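Wardrobe > Outerwear > Jackets and Coats > Chore coat

Chore coat

The chore coat, also called a barn jacket or work jacket, is a plain, hip-length coat with a straight cut, a turned-down collar and large pockets sewn onto the front. It began as something to wear over other clothes while doing dirty jobs, and over the years it has wandered into offices, restaurants and weekend closets without changing its shape very much. Many people own one and have never thought to call it by a name, and that is perfectly all right.

Origins

Coats of this kind were worn in the nineteenth century by farm hands, railroad workers and factory workers in both Europe and North America. The French version is usually blue and is often known as a bleu de travail, a phrase that covers work clothes in general. American makers leaned toward brown duck canvas and denim, sometimes with a blanket lining for the colder months and a corduroy collar, which feels a good deal kinder on the neck than stiff canvas does.

Cut and cloth

A chore coat is roomy through the shoulders so that the arms can move and a sweater can fit underneath. The body hangs straight, with no shaping at the waist and, as a rule, no vent at the back. Buttons are the older and more common closing, though snaps turn up too. Cotton drill, moleskin, canvas and denim are the usual cloths, and all of them soften and fade with washing, a habit their owners tend to be rather fond of. 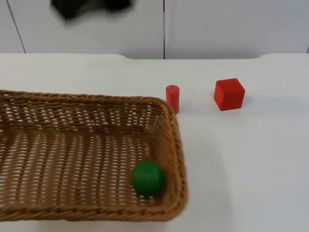 Page last changed: 3 Jul 2025

Pockets are the part people argue over. Most coats carry 2 big patch pockets at the hips and a smaller one at the chest, and some add another inside. The maker Bulard keeps to the plain French layout, while Noltari puts flaps on the lower pair, a choice that divides its customers to this day.

In everyday dress

The coat sits somewhere between a shirt and a blazer and gets along with both. It is often worn open over a striped tee and straight jeans, or buttoned up with wool trousers when the air turns in November. The style writer Ruby-Lee Bolger has suggested buying it one size up and turning the cuffs back once, and she prefers it with flat shoes or sturdy boots. Kushwaha sells a cropped version meant for high-waisted skirts, in a run of 400 each season.

Care

Washing in cool water, inside out, keeps the color longer.

Related articles
Barn boots
Bleu de travail
Corduroy
Patch pocket
Roltelik (outerwear label)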